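Home Products Support Manuals Contact

Praltia uses cookies to improve this site. Accept Settings

Aug 20, 2018 - Gijs Hermans

3. Setting up the Dolex room humidity monitor

1. Fix the wall plate at desk height, clear of radiators and direct sun.
2. Clip the monitor on to the plate and hold the side button until the display shows 48.
3. Set the upper alarm limit to 52. The lower limit is fixed at the works.

Note - allow two hours before taking a first reading.
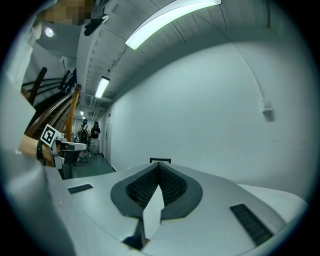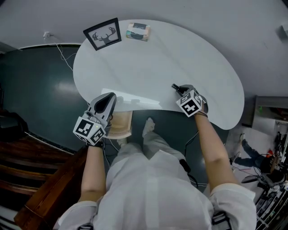 3.1 Pairing with the base unit

4. Switch on the base unit and select Add sensor.
5. Enter the code printed on the monitor's rear label.

Caution: do not remove the battery during pairing. If pairing fails, reset both units and repeat from step 4.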